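Speaker notes - gripper comparison, Triltolow group
4 Jul 2024
Slot is 15 minutes including questions. Skip the arm history, they know it.

## 1. What we set out to compare

- Two grippers, same arm, same controller, all in simulation.
- Gripper A is the Brorkness linkage type. Gripper B is the Åberg parallel jaw.
- Tamsin Bolger set up the tasks, Algirdas Raudsepp tuned the contact settings.
- Say early: no hardware numbers today. Hardware runs are planned for December.

## 2. Object choice

Boxes and cylinders told us nothing. Both grippers passed them at every speed we tried. We moved to shapes with thin parts, branches and uneven outlines, placed close together so the approach path matters as much as the grasp.

The antler is the hardest of the set. The fingers have to come down between or beside the tines, and with a bowl on one side and a figurine on the other there is little room to rotate the wrist. 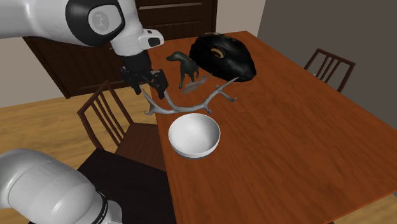 ## 3. Results

- 3819 trials in total, split evenly by object but not by start pose. Mention this before someone asks.
- Antler, gripper A: 47 per cent held through the lift. Gripper B was lower. Give the figure from the table on the handout, don't quote from memory.
- Bowl: both fine on the rim. Gripper B needed less clearance.
- Figurine: most failures were at the legs. Grasps on the body were reliable with either gripper.

Pause here. Someone will ask about friction. Same value for all objects, which is too generous for the bowl.

## 4. Failure types

We logged 3 types:

1. Finger touches a tine on the way down and shifts the object.
2. Grasp closes on one branch and the object swings.
3. Linkage meets the table before the fingertips are at depth.

Type 3 only shows up with gripper A. The outer links drop as the fingers close, and the planner was using the open shape for its collision check. Algirdas has a fix in the Ascombe branch - not merged yet.

## 5. Next

- Rerun type 3 cases with the closed shape in the collision check.
- Even out the start poses.
- Vary friction by object.
- Wrist camera comparison is a separate talk. Send questions on that to Tamsin.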